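Barbosa renewed for second season

February 24, 2024

Print | E-mail

Mystery drama Barbosa will return for a second season of five episodes, producer Andor Hajdu said. Filming starts in Clornwood next January.

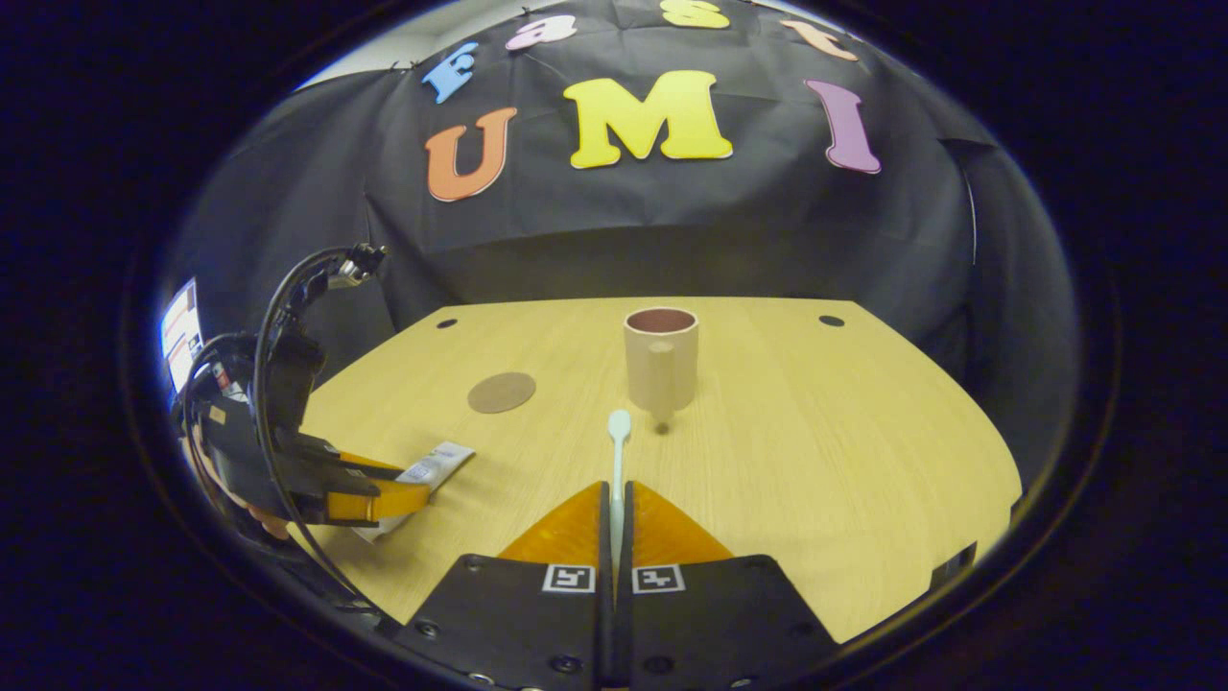
A mug and a round coaster on a wooden tabletop.

Jeferson Araújo is back in the lead role -- this time as a harbour pilot's brother. More than 2,000 people applied to be extras.

3 comments | 12 shares

Contact us | © 2024 Jillbridge TV News | Back to top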